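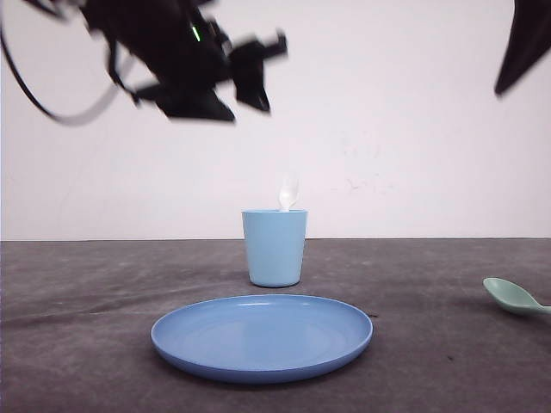 Un bras qui s'arrête trop tard n'a pas sa place à une table où l'on mange, résume un exploitant de restauration collective consulté par Zonov pendant la rédaction du référentiel, et c'est sur ce point qu'il attendait des engagements écrits.

Accueil > Espace presse > Communiqués > Normes et bonnes pratiques

Zonov publie son guide de bonnes pratiques pour la manipulation robotisée de vaisselle et de couverts

Prillbridge, septembre – Zonov rend public un guide destiné aux laboratoires, intégrateurs et exploitants qui mettent au point des tâches de table confiées à des bras robotisés : saisir un gobelet, déplacer une assiette, ranger une cuillère. Le document a été rédigé avec Plukesura, intégrateur de cellules de manipulation, et le bureau d'études Wihongi.

Le guide comporte 8 chapitres. Il s'applique aux postes d'essai comme aux installations en service et complète, sans s'y substituer, l'analyse de risques exigée par la réglementation en vigueur.

Principales dispositions

Le poste est délimité avant toute mise sous tension. Lorsque deux bras peuvent atteindre la même zone, leurs volumes de travail sont déclarés séparément et la zone commune fait l'objet d'une règle de priorité écrite.

Les câbles externes sont pris en compte dans l'enveloppe du mouvement. Leur boucle est contrôlée sur toute l'amplitude du bras, à la vitesse la plus élevée du programme – et non à la seule vitesse de réglage.

En phase d'approche, la pince marque un palier à 300 millimètres au-dessus du plan de travail. La descente finale s'effectue à vitesse réduite.

Les objets d'essai sont répertoriés par forme, matière et couleur. Le guide recommande de varier leur disposition d'une série à l'autre, y compris pour les couverts placés debout dans un gobelet, dont la prise demande un réglage distinct de celui d'un couvert posé à plat.

Chaque série donne lieu à un compte rendu où figurent les échecs, les reprises manuelles et les arrêts d'urgence. Les comptes rendus sont conservés pendant 3 ans.

Une phase d'essai préalable

Les dispositions relatives à l'approche et à la saisie ont été éprouvées à Prillbridge au cours de près de 2000 cycles. Les observations des opérateurs ont conduit à réécrire le chapitre consacré à la reprise après arrêt, jugé trop long dans sa première version.

Zonov invite les exploitants à transmettre leurs remarques en vue d'une révision. Le guide est disponible gratuitement sur demande auprès du service de presse.

À lire également
Plukesura rejoint le groupe de travail sur les postes à deux bras
Arrêt d'urgence : rappel des obligations de l'exploitant
Wihongi ouvre une session de formation au contrôle des pinces
Communiqués précédents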